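Chapter 8
Writing the task down before the robot does it

What this chapter covers
Task sheets and why they go wrong
Handling rules for soft packs
Sharing an aisle with the public
Price labels and other things stuck to shelves
Keeping a record of changes

I learned to write a task sheet in a small supermarket, and I learned by doing it badly. The project was called Limulow, the shop belonged to a little chain by the name of Busance, and I'd been asked to write the rules for a machine that would tidy the snack aisle. I had 14 pages by the end of the first week in July. I was very pleased with them! Then I stood in the aisle with the pages in my hand and tried to follow them myself, and I couldn't get past page two.

Page two said "grasp the item at its centre". Fine for a tin. Try it with a bag of anything fried and you'll hear the contents give way under your thumb. So I crossed it out, and I've been suspicious of the word "grasp" in a standard ever since.

You've already met the big safety standards in Chapter 7, with their force limits and stopping distances and risk assessments (if you skipped them, do go back, because I'm going to lean on them quite heavily). Those tell you how a machine must behave near people. They have very little to say about a bag of sev. The gap between the two gets filled by what most of us call site rules, or good practice, or the task sheet, and somebody has to write it. Quite often it'll be you.

My advice is to start with hands. Before you write a single line, go and look at how the job gets done by a person who isn't thinking about it. Look at where the fingers go, which hand takes the weight, what the pack is touching as it leaves its place. Write those down in plain words and only then start putting numbers next to them. In the Limulow sheets we ended up with 29 rules for soft packs, and nearly all of the useful ones came from watching.
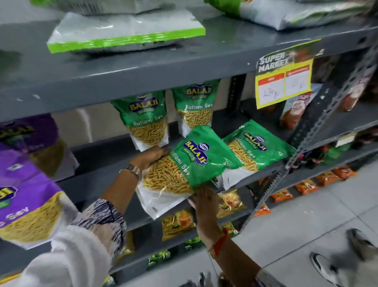

Figure 8.1 Two-handed handling of a soft pack: one hand at the upper edge, the other supporting from below.

Try turning Figure 8.1 into a rule. My first go would be "support the pack from below before it clears the shelf", and I'd be happy with that until I asked what counts as below when the pack is tilted. Then there are the neighbours: another pouch is lying flat right beside the one being lifted, and a sheet that assumes everything stands in a neat row has nothing to offer. The price sign is only taped to the shelf lip, too, and it curls. Our rule for signs was a keep-out zone of 40 millimetres, which sounded generous to me in the office and turned out to be rather mean with paper that bends.

And look past the shelf. There are shoes on the floor of the aisle. A shop is a public place during opening hours, so any rule about reach has to be read together with the rules about people, and where the two disagree the people win. Write that at the top of the sheet, in so many words. At Nolard, the second shop we worked in, I'd left it on the last page, and that was the one page missing from the copy in the stockroom.

8.1 What a task sheet must contain

I use the Unnithan layout, partly out of habit and partly because it fits on one side of paper. It has a box for the item, a box for the place, a box for the contact points and a box for when to stop and fetch a person. Fill in the last box first.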